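Deruvine Court Refurbishment
Progress report to the funder: kitchens, fitted storage and bathrooms
Reporting period ending October
Issued 22 November 2021

1. Status

The programme covers the replacement of kitchens, fitted wardrobes and bathroom joinery in 11 flats at Deruvine Court. At the end of the period seven flats were complete and handed back, two were in progress and two had not been started. The original programme showed eight complete by this point. The shortfall is one flat and is explained in section 3.

Spend is within the approved budget. One variation has been agreed and one is awaiting a decision (section 6). There were no reportable accidents.

2. Work completed in the period

Flats 5, 6 and 7 were finished. In each case the work consisted of stripping out the existing units, making good the walls, first fix plumbing and electrics, levelling the floor, installation of carcasses, templating and fitting of worktops, second fix, tiling and decoration. Wardrobes in the main bedroom were fitted while the worktops were being made, which keeps the joiners on site during what would otherwise be a gap.

The carcasses are from the Prelon range, as approved at tender. Base units are 720 mm high on adjustable legs, and wall units are hung on a continuous steel rail in place of individual brackets. The rail was adopted after the first two flats, where the party wall was found to be soft blockwork that did not hold single fixings well. The two earlier flats have since been fitted with the rail and the wall units rehung.

Worktops are supplied by Rebelo. Average time from templating to delivery was 12 working days against a quoted ten. Two tops were rejected on arrival, one for a chip at the sink cut-out and one for a wrong overhang at the hob end. Both were remade at the supplier's cost.

Bathroom vanity units and mirror cabinets were supplied by Cila. These arrived complete and on time, and no defects were recorded.

3. Delays

The programme is one flat behind. The delay came from two causes.

First, the floor in Flat 7 was out of level by 23 mm between the window wall and the door. The survey had allowed for 10 mm. The screed was cut back along the high side and a levelling compound laid in two coats, with drying time between them. This added six working days.

Second, the drawer runners for Flats 7 and 8 were delivered in the wrong length. The order was correct and the error was in picking at the depot. Replacement runners took nine working days to arrive. Flat 7 was completed with runners taken from the stock held for Flat 9, and that stock has now been made up again.

Neither delay has affected the residents of flats not yet started, as their moving dates had not been confirmed. The resident of Flat 8 was given revised dates in writing and has remained in the temporary flat on the ground floor for the extra period.
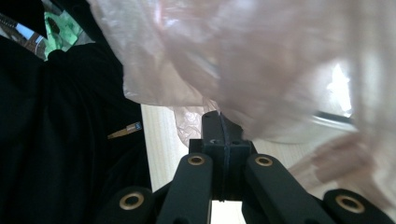
The contractor has proposed recovering the lost time by overlapping the strip-out of Flat 10 with the second fix of Flat 9. We have accepted this on condition that the water is not shut off to both flats on the same day, and that the lift is kept clear between 8 am and 9.30 am. On this basis the completion date for the whole programme is unchanged.

4. Quality and snagging

Each completed flat is inspected twice, once by the contractor and once by us. Items recorded at our inspection fell from 31 in Flat 1 to nine in Flat 7. Most of the remaining items are minor: door alignment, sealant finish, and missing cover caps on hinge plates.

Three matters have come up more than once and are being followed separately.

Plinths. The clip-on plinths in Flats 2, 3 and 5 came away at the corner next to the dishwasher. The clips were set too far from the mitre. The fixing position has been moved to within 60 mm of the corner, and the three flats have been corrected.

Soft-close hinges. On the tall larder unit the door is heavier than the standard hinge setting allows for and closes too fast. A fifth hinge has been added to this unit in all flats from Flat 4 onwards. Flats 1 to 3 will be done during the three-month visit.

Extractor noise. Two residents reported that the extractor was loud on its top setting. In both cases the duct had been compressed behind the wall unit. The duct was replaced with a flat rigid section, and the same section will be used in the remaining flats. The residents concerned have had no further complaint.

5. Resident feedback

Residents are asked to complete a short form four weeks after moving back. Five forms have been returned so far. All five rated the kitchen layout as good or very good. Four rated the wardrobes as good or very good, and one rated them as fair, with the comment that the top shelf was too high to use. The shelf is on pegs and has been lowered for that resident. We now ask about shelf height before fitting.

The lowest scores were for dust during the works. The contractor has since put up zipped sheeting at each flat entrance and vacuums the corridor at the end of each shift. The corridor carpet will be cleaned once at the end of the programme at no charge to the fund.

6. Cost

Agreed variation: steel hanging rail to wall units, at £295 per flat. This covers materials and labour and applies to all flats, including the two that were refitted.

Variation awaiting decision: moisture-resistant backing board behind the sink run, at £412 per flat for the four flats on the north side. The existing plaster there is damp to the touch in places and meter readings support replacing it. Without the board, the back panels of the units are likely to swell within a few years. We recommend approval. Two of the four north side flats are still to be started, and a decision before strip-out would avoid a return visit to those.

A credit of £1,000 has been agreed with the contractor for the reuse of existing sink wastes and isolating valves in sound condition. This has been set against the contingency.

7. Risks

Worktop lead time. Rebelo has given notice that deliveries may lengthen towards the end of the year. Flats 8 and 9 have already been templated. For Flats 10 and 11 we have asked for templating to be brought forward to the day after the base units are fixed.

Floor levels. Flats 10 and 11 sit above Flat 7 and may have the same fall. Both will be checked with a laser level before strip-out, with the resident's agreement, so that any levelling can be included in the dates from the start.

Stock of door fronts. The matt grey front used throughout is due to be withdrawn from the Prelon range next year. We have asked for a price for spare fronts in the four most common sizes, to be held at Deruvine Court for later repairs. The price had not been received at the time of writing - it will be reported separately and does not form part of this claim.

8. Work planned for the next period

Complete Flats 8 and 9, including wardrobes and vanity units.
Strip out Flat 10 and carry out the level survey in Flats 10 and 11.
Visit Flats 1 to 3 to fit the additional larder hinge and adjust doors.
Confirm moving dates with the residents of the last two flats.
Obtain a decision on the backing board variation.

9. Decision requested

The funder is asked to approve the backing board variation in section 6 and to note the revised order of work in section 3. The claim for the period is submitted under separate cover with the contractor's valuation and delivery notes.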